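**Equipment Loans Board › Packing and Storage › Controllers in retail boxes: keep the packaging or dispose of it?**

**S_Matsuda** (Stores, Bornitz building)

Colleagues are invited to comment on the storage of game controllers held for loan. The present rule is that each controller stays in the packaging in which it was bought. I should like to know whether this should continue when the shelves in Room 15 are rearranged.

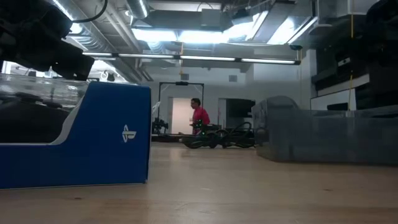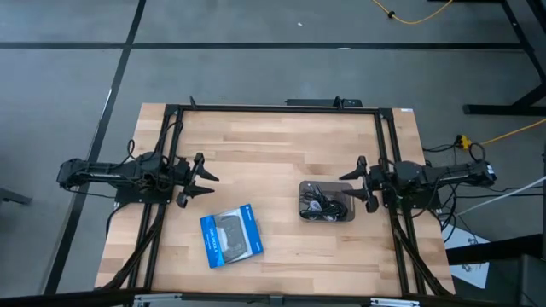
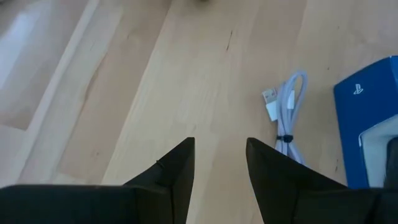
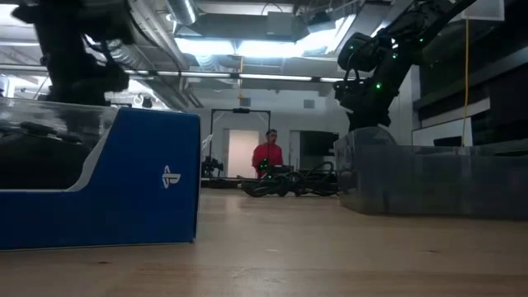
*Page last changed: Friday, April 19, 2024*

---

**dixit_loans**

I am in favour of keeping the boxes. The DUALSHOCK 4 package has a clear window, and the controller can be checked at the desk without opening anything. A plain carton would need a label, and labels in our store have a poor record of staying up to date.

---

**h.kubo**

I must disagree with the previous reply. Retail packaging is designed for display in a shop. The card softens at the corners after a few loans and the plastic comes away from it. We hold 53 controllers across both stores, and the boxes take up a full bay. Grey lidded bins with dividers would hold the same number on two shelves.

Haruto Kubo
Plallmont store

---

**S_Matsuda**

Could Mr Kubo confirm whether the dividers are included in the price of the bins? The Flillen catalogue lists them separately.

---

**h.kubo**

They are separate. The dividers come in packs of 6.

---

**bench_two**

May I raise the matter of cables? The white one in the third photograph is folded lengthways and held at the middle with a small black tie. This is the method we ask borrowers to use. A number of cables still come back wound tightly round the controller itself, and this should be refused at the desk whichever form of storage is chosen.

---

**dixit_loans**

Agreed as to the cables. I would add that the tie should be fastened round the middle and not at the plug end.

I do not accept the point about bins. A controller placed in a divided bin will rest on its sticks if the borrower puts it in face down. A shaped tray prevents this.

---

**h.kubo**

The tray may be kept and the card thrown away. The two need not be treated as one item.

---

**reading_room_desk**

From the point of view of the desk, the blue boxes are easily recognised from a distance and borrowers return them to the correct shelf without being asked. The clear plastic shows fingerprints and should be wiped with a dry cloth at each return. We issued 276 loans last term and the wiping was not always done.

---

**S_Matsuda**

I am grateful for the replies. For the time being:

- Boxes in sound condition are to be kept.
- Where the card has split, the card goes to recycling and the controller is stored in a divided bin, with its tray if there is one.
- Cables are to be folded lengthways and tied once at the middle.

Mr Kubo's proposal for bins throughout will be considered when the shelves have been measured.

Shinji Matsuda

---

**h.kubo**

I wish my objection to the first point to be noted. I will send the shelf measurements for Plallmont before the end of April.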